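Prelto Delegation Days

The Prelto Delegation Days are a yearly round of civic visits held each May in Prelto, the seat of Zaltavmont district. Over two days, delegations from the outlying valleys and hill villages come to town, are received by the district mayor, and put their concerns to the district council in open session. The event is one of the liveliest pieces of local government in the region, and a wonderful place to hear the district's many accents in one room.

Background

Zaltavmont is a scattered district. Prelto is its only real town, and the remaining settlements are strung along three river valleys, with Mowat, a market village of 2,310 people, the largest of them. Before the upper road was paved, a trip from Mowat to the district offices took most of a day, and villages tended to save up their business and send a single party to handle all of it. Land boundaries, grazing rights, bridge repairs and school fees were all dealt with on the same visit.

The parties traveled together for safety and company, and the town got into the habit of feeding them. By the time the district council was given its present form, the spring visit was so well established that the council wrote it into its standing rules. The rules still say that a village "shall be heard in the order of its arrival," a phrase that leads to some very early starts.

Reception

The first morning belongs to the reception. Delegations gather at the old toll bridge and walk up the main street to the council hall, each behind its own banner. The Mowat banner, a plain green field with a white heron, is the oldest still carried. At the hall steps the mayor greets the head of each party, who replies with a short speech. Some of these speeches are in verse, and a good one will be repeated in the cafes for weeks.

Gifts are exchanged, although their value is kept low by custom. Villages bring something they produce - honey, rope, seed potatoes, a bolt of cloth - and receive a printed copy of the district map in return. The map is redrawn whenever a boundary changes, and several village halls display long runs of them on their walls.

Open session

The open session fills the afternoon and all of the second day. Each delegation has the floor for a set period, marked by a sandglass on the clerk's desk. Council members may ask questions but may not interrupt, and any promise made from the bench is read back aloud by the clerk before the next party is called. These promises are collected in the Green Book, which is opened again at the start of the following year's session so that the villages can ask what became of them.

Topics vary a great deal. Water and roads come up nearly every year. More recent sessions have dealt with bus timetables, phone coverage in the upper valleys, and the long dispute over the Nanemex quarry, whose trucks use the Mowat road. The quarry hearing drew the largest crowd on record, 3,705 people by the gate tally, in a town whose hall and square together hold around 4,000.

Delegates

A village may send as many people as it likes to the reception, but only three may speak in session. How they are picked is left to the village. Some hold a vote by show of hands, some leave it to the heads of the older families, and two of the hill villages draw lots. A rule change later reserved one of the three places for a resident under thirty, and it has been a great success: younger speakers raised the bus question and pushed it through to a regular evening service.

Food and the supply table

Visitors are fed in the covered market behind the hall. The main dish is a barley and mutton stew, cooked overnight and served from the first bell. Families from Prelto also run a supply table of packaged and canned goods, free to any delegate facing a long ride home. Anything left over at the close goes to the district's winter pantry in Mowat, which keeps its shelves stocked with cereals, crackers and canned fish for households cut off by snow.

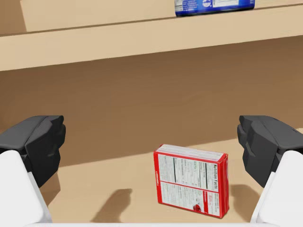
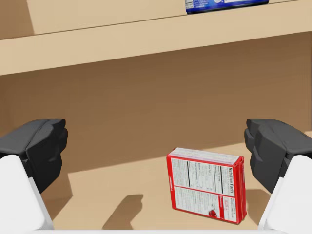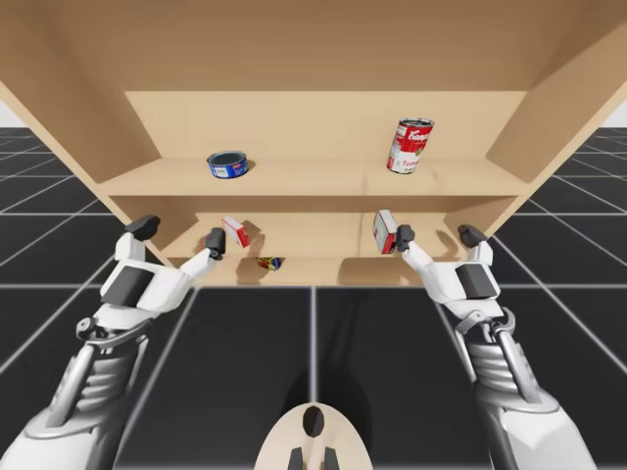 Packaged food: a box with a Nutrition Facts panel (first and second images); a short blue can on an upper shelf (third image).

See also

Zaltavmont District Council
Green Book (Zaltavmont)
Mowat road
Nanemex quarry dispute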